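Why does a floor get dirty, and where does the dirt go?

A page for curious readers, by Kornél Vida

Take off your shoes and walk on the kitchen floor in white socks. Walk for a few minutes, then look under your feet. The socks are grey! But in the morning the floor looked clean. Where did the grey come from?

What is dust?

Dust is a mixture of many very small things. There are threads from your clothes, grains of soil from the street, crumbs of bread, pollen from flowers and tiny flakes of skin. If you have a cat, there is also cat hair. Some of these pieces are so light that they can float in the air for hours. When the air is quiet, they slowly fall down, and most of them finish on the floor.

Open a curtain on a sunny day in June and look at the beam of light from the side. The small sparkles which dance in it are dust.

How small is small?

Scientists measure dust in micrometres. One millimetre is cut into 1000 equal parts, and each part is one micrometre. A grain of fine sand can be 82 micrometres wide, and a bigger grain can be 400. Many pieces of dust are much smaller than both.

How does a mop catch the dirt?

A broom pushes dirt in front of it. It is good for crumbs, but the smallest dust jumps up and comes down again behind you. A flat mop works in a different way. Its pad has many thin fibres, and dust stays between them — a little like sand in a towel after the beach.

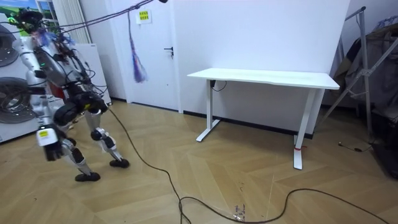
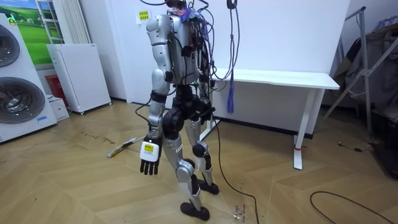
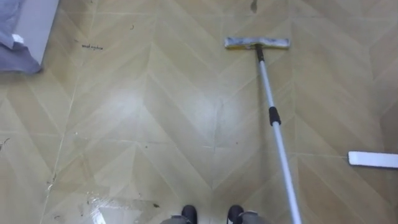 What does the water do?

Dry dust is easy to lift, but dried juice is not. It holds on to the floor like glue. Water goes into the sticky spot and makes the sugar soft, and then the sugar dissolves. Fat is more difficult, because water and fat do not mix. For this we need soap. One end of a soap molecule likes water and the other end likes fat, so the soap can pull the fat away.

Try it yourself

You need two small plates, a little butter, warm water and washing-up liquid.

1. Rub a bit of butter on each plate.
2. Pour warm water on the first plate. Wipe it with your finger.
3. Pour warm water and one drop of washing-up liquid on the second plate. Wipe it also.
4. Which plate feels more slippery? Write down your answer.

Wash your hands after the experiment, and ask an adult before you use the warm water.

Words to remember

Fibre — a very thin thread.
Pollen — a fine powder made by flowers.
Dissolve — to mix into water so well that you cannot see it any more.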